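How I Plan a Queue Line for a Small Attraction

Posted Oct 25, 2020 by Živko Nedeljković

I get more email about queues than about rides, which says a lot about where small parks lose their guests! So here's my way of laying one out, from blank floor plan to opening morning. I've used it on mini golf, a haunted barn, a science center dome and, most recently, the Vadbridge mill ride, so it should bend to fit whatever you have.

You'll need a scale drawing of the site, a tape measure, a roll of painter's tape and one patient friend.

Step 1: Find your hourly number

Start with how many guests your attraction can swallow in an hour. Don't use the number in the manufacturer's brochure. Go stand there with a stopwatch and time a full cycle, including loading, the safety talk, and the kid who wants to switch seats. At Vadbridge we got 106 guests an hour on a decent day, and the owners had been planning for a lot more than that (awkward meeting).

Step 2: Decide on the longest wait you can live with

For a short ride I try to stay under half an hour. Half an hour at 106 an hour means 53 people standing in your line, so that's the size of the space you're designing. If you routinely get more people than that, you need timed tickets or a second thing for them to do, and more railing won't save you.

Step 3: Draw the path

I like switchbacks, but short ones. People get grumpy when they can see all the turns ahead of them, so I break the run into 2 areas with a wall or a doorway in between. The outdoor part takes the overflow and the indoor part is where the story begins. Make the lanes wide enough for a wheelchair to get around every corner, and check the actual turning space required where you live before you order a single post. I once had to move an entire row of bolted-down posts in April, in the rain, and I still think about it.

Now tape it out on the floor at full size. Walk it. Have your friend walk it with a stroller. You'll move something, I promise.

Step 4: Give each stretch a job

Go along your taped path and write on the floor what the guest should be getting out of each piece of it. My list for the mill ride went something like this:

Entrance: how long is the wait, how tall do I have to be
First turns: who lived here
Doorway: something smells odd, what's that noise
Last turns: where do I put my bag
Loading: which row am I in

If a stretch has nothing next to it, that's where a prop or a sound effect goes. Put things at two heights, too, so little kids aren't stuck staring at somebody's backpack. 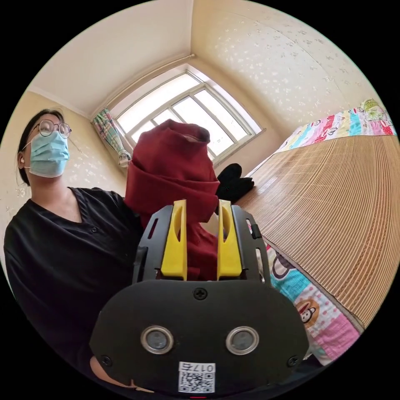
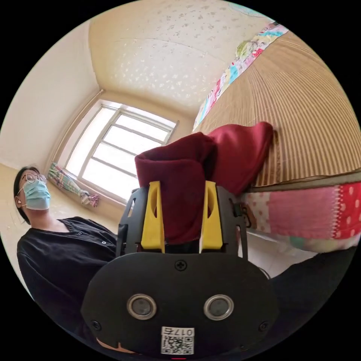
Dark red cloth between the yellow fingers, in both shots.

Step 5: Choose props that can take a beating

Everything within arm's reach will be touched, pulled and leaned on, all day long. I screw down whatever I can and put the fragile pieces behind mesh. For anything fabric, buy spares on day one while you can still match the color. Our painted panels came from Milošević, a scenic shop I've worked with for years, and I asked them for a jar of every paint color for touch-ups. Do this! Matching a faded brown two seasons later is miserable.

Step 6: Write fewer signs

My first draft for Vadbridge had 13 signs in it. We opened with five and no one missed the rest. Keep the height rule, the wait time, the accessible entrance, the bag rule and the exit. Big letters, dark on light, hung above head height so they can be read over a crowd. If your story needs a paragraph of text to make sense, record it as audio or let a staff member tell it.

Step 7: Test it with real people

Invite friends and family for an evening and run the line as if you were open. I use a small counter app called Fomer at the entrance and a clipboard at the loading gate, and compare the two every ten minutes or so. Watch where people stop and take pictures, because that spot needs a bit more width. Watch where they duck under the rail as well. The folks at Ikesau, a boat ride I helped with a few years back, had one corner that everybody cut, so we just opened it up and made it the official route.

Leave the tape and your notes down until after the test, then order the permanent railing. If you've got an odd-shaped site, send me the drawing with measurements on it and I'll take a look when I can. Next time I'll get into loading platforms and how to group parties of three.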